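Keeping Your Own Records When You Have a Problem at Work

Tips for the home office and kitchen table

Posted 2014-10-01

People who end up in a dispute with an employer over missed overtime, a changed schedule or a denied leave request usually have the facts in their heads and very little on paper. By the time a lawyer or a state agency asks for dates, the texts are deleted and the pay stubs are in three different drawers. The tips below are for setting up a simple home file before you need one. They are general tips and do not replace legal advice.

Pick one place

Use one box, one drawer or one binder. A plain accordion folder with tabs works well and costs very little. Label the tabs Pay, Schedule, Leave, Reviews, Letters and Notes. If you have worked for more than one employer in the past few years, start a separate folder for each. Do not keep the file at work, in a work locker or on a work computer. You can lose access to all of those the same afternoon you are let go.

Pay stubs

Keep every stub. If your employer only posts them online, download each one on payday and save it as a PDF on your own computer. Portals close when a job ends, and some payroll companies charge for old copies. Put the pay date first in the file name, year, month, day, so the files sort in order.

Paper stubs printed on thermal paper fade. Photocopy them, and keep the copies out of the kitchen, away from the stove and any sunny windowsill. A shallow file box holds 500 sheets, enough for years of stubs and letters.

Hours

Write down your start time, your meal break and your stop time each day. Do it the same day. A wall calendar with big squares is fine, and so is a pocket notebook. Use pen. If you make a mistake, draw one line through it and write the correct time beside it. Do not recopy the page to make it look neater. Notes made at the time carry more weight than a clean version made later.

If you set up or clean up before you clock in, write that down too. So should people who change into required gear on site. Whether that time has to be paid depends on the job and the state, but you cannot ask the question later without the numbers.

Sorting out the drawer

Most of us have at least one catch-all bin where old badges, keys and receipts end up under everything else. Empty it out once a year. July is a good month, halfway between one tax season and the next. Pull out anything connected with a job and put it in the folder or throw it away. Keep old ID badges until you are sure there is no open question about your dates of employment.
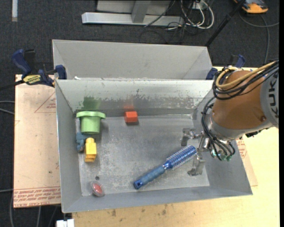 Small things in a metal bin, including a yellow toy block.

Give yourself 30 minutes for the paper part and stop when the time is up. What is left can go in an envelope marked with the year.

Emails and texts

Print or save messages that deal with your pay, your schedule, a complaint you made or a request for time off. Make sure the date, the time and the sender show on the page. For texts, take screenshots that overlap by a line or two, so it is clear nothing was skipped.

Be careful with work email. Many handbooks prohibit forwarding company messages to a private account, and customer lists, patient information and trade secrets should never come home with you. If you are not sure about a message, write down its date, subject and sender, and ask a lawyer before you copy it.

Letters you send

When you ask for leave or make a complaint, put it in writing, even if you have already talked about it. Two or three sentences will do. Say what you are asking for, give the date and keep a copy. If you hand the letter over in person, write on your copy who took it and when.

Keep your wording plain. Leave out guesses about why someone did what they did.

Notes of conversations

Write down who was there, where it was, what was said and what time it ended. Use quotation marks only for words you clearly remember. Recording is another matter. Some states require everyone in the conversation to agree to it, so check first.

How long to keep it

Deadlines for employment claims vary a great deal, and some are only a few months long. The file itself should last longer. Keep pay records for at least four years after you leave, and anything about a pension or retirement plan for good. Shred the rest. Do not throw anything out while a claim is open.

Backing up

Scan the folder once or twice a year. 200 dpi is good enough for typed pages. Use a higher setting for handwriting and for faded stubs. Keep one copy on a flash drive outside the house, with a relative or in a safe deposit box, and check that it still opens.

More from Mondside home and work tips: Reading a Pay Stub | Storing Tax Papers | What to Bring to a First Meeting With a Lawyer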